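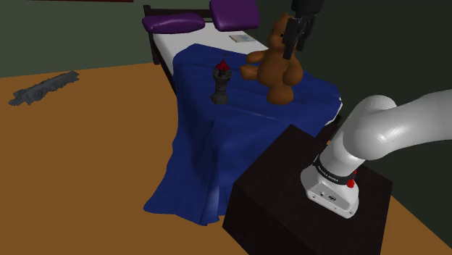
Opening, keep it short. Drastero is a set of simulated rooms for testing robot arms on household jobs. Kidirora sells it by the seat, and we had it on trial at Nokwood for 26 days before deciding whether to renew. The bedroom is the one I know best and most of what I say today comes from it. Point at the bear on the blue blanket with the gripper closed on its head. Say that soft toys on bedding are where the older package we used gave us the most trouble, and that this was the reason for the trial.

What you get. The basic licence has 12 rooms. You choose a room, an arm and a list of objects, then write the task in a short text file. Setting up the first one took me a morning. Ratih Teoh did hers in less, but she had used the Shetty tools before and the file layout is much the same.

What we ran. 428 attempts in total, all pick and place, all on the one workstation. Mention that we left the lighting alone. Someone will ask about that.

Good points
- Cloth folds and hangs well enough to be useful. A blanket over the side of a bed is a fair test for a planner that likes flat tables.
- Small thin items can go near big soft ones. A booklet on a sheet is a much harder pick than a bear, so do both.
- Arm models load without editing. We stayed with the Franka for everything.
- Restarting a failed run is one command.

Weak points
- Contact with soft objects is slow to compute. Expect to wait.
- Object weights are set in a separate file and the manual gives it half a page.
- Moving the arm's stand means rebuilding the room. I asked support about this and they said a fix was planned for November.
- Logs fill the disk. Clear them every 30 runs or so – we lost an afternoon to this.

Price. Do not read out the table, it is in the handout. Say only that the yearly seat suits a team and the monthly one suits a student project.

My view. I would renew for the bedroom and kitchen sets and leave the workshop set until the tool models are better. Ratih disagrees on the workshop, so let her speak for a minute if she is in the room.

Questions. If asked about real hardware, say we have not compared yet.

Related notes
Writing task files for Drastero
Shetty tools: moving old projects across
Nokwood talks: how to book a slot

Search these notes Go

Contact Nokwood talks | © Nokwood | Back to top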